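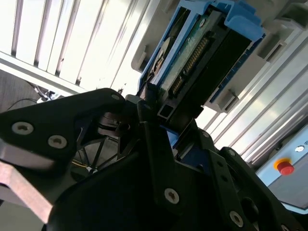 *夹爪手指与硬盘托架接触，腕部相机视角。*

# hultik-drive

机械臂给台式机装硬盘的操作记录，附治具模型和回放脚本。硬件在 Tralevstead 共享工坊搭建，机械部分由 Stavros Lambrakis 负责，采集和整理由 Indira Mathew 负责。7 月以后的录制都用现在这版治具，更早的没有收进来。

## 内容

- `episodes/`：941 段操作记录，每段一个子目录
- `fixture/`：治具盘的 STEP 和 STL 文件
- `scripts/`：回放、裁剪、时间戳对齐
- `notes/`：工坊日志，原样保留，中英文混写

每个子目录里有腕部视频、固定机位视频、关节角、夹爪开度和一份 `meta.json`。视频按相机分别存放，没有拼接。

## 工作台

台面是铝型材，机箱侧放，侧板拆掉，开口朝上。治具盘在机箱左边，灰色，3D 打印，硬盘和处理器各有自己的位置。

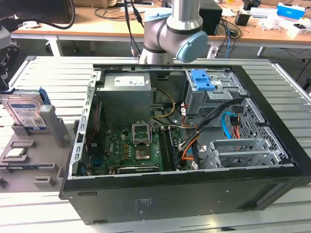
机箱的位置靠挡块定，挡块固定在型材槽里。换机箱以后要重新标定，跑一次 `calibrate_case.py`，大约 10 分钟。线束每次都会挪动一点，标定不管线束，训练时请自行考虑遮挡。

治具第一版的硬盘槽太紧，拔出时整块盘会跟着抬起来。Kwesi Gyamfi 把槽口加宽，又在底面加了两条筋。`fixture/old/` 里是第一版，只作存档，不建议再打印。

打印参数：

| 项目 | 设置 |
|---|---|
| 材料 | PETG |
| 填充 | 23% |
| 支撑 | 只开硬盘槽下方 |
| 朝向 | 底面贴床 |

## 任务定义

一段记录从手臂离开待机位开始，到手臂回到待机位结束。中间分为下面几个阶段，标签写在 `meta.json` 的 `phase` 字段：

1. `approach`：移到治具盘上方
2. `grasp`：夹住硬盘或托架
3. `transfer`：移到机箱上方
4. `insert`：对准硬盘架并推入
5. `retract`：松开，退回

处理器的取放也录了一部分，`task` 字段为 `cpu`，阶段名相同。只想要硬盘任务的话按 `task == "drive"` 过滤。

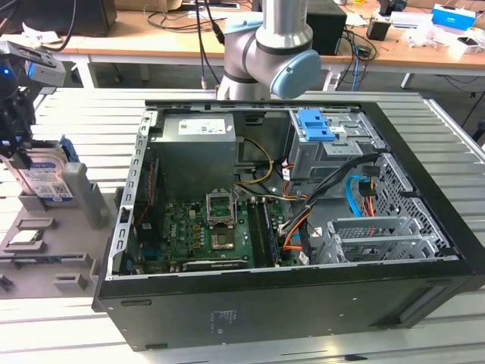
*夹爪在硬盘上缘，治具盘浅槽里放着处理器。*

`grasp` 的起点由人工标注，标准是手指第一次接触工件。Myrto Kalogeropoulos 和 Savvas Tzanetos 各标一遍，不一致的再一起看。固定机位有时看不清接触点，以腕部视频为准。

## 用法

```
pip install -r requirements.txt
python scripts/replay.py --episode 29 --dry-run
```

`--dry-run` 只画轨迹，不连手臂。去掉这个参数之前先确认急停可用，台面上没有工具，并把速度上限设为 `low`。回放不做碰撞检测，轨迹也不会根据机箱位置自动修正。

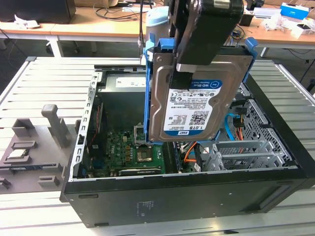 *夹着带蓝色托架的 WD Blue 1.0TB 硬盘，位于机箱开口上方。*

## 已知问题

- 推入阶段没有力传感器数据，只有夹爪电机电流，噪声较大。
- 腕部相机曝光固定，背景亮的时候夹爪内侧很暗。
- 固定机位和腕部相机的时钟不同步，必须先跑 `align.py`，不要直接用文件时间。
- 失败的记录没有删，`success` 字段为 `false`。卡在硬盘架入口的最多。
- 背景里的桌子没有统一整理过，东西会变。

## 不适用的情况

机箱型号很少，托架都是免螺丝的蓝色款，换成螺丝固定的硬盘架基本不能直接用。没有插数据线和电源线的动作。记录里的硬盘是旧盘，装完不通电，所以 `success` 只表示托架推到位，不表示硬盘能用。

## 许可

数据 CC BY 4.0，脚本 MIT。治具模型可以随意修改。

问题请提到 issue 里，附上记录编号和 `meta.json`。需要原始未裁剪视频的，写明编号，由 Indira 从工坊的存储上拷，一般周日统一处理。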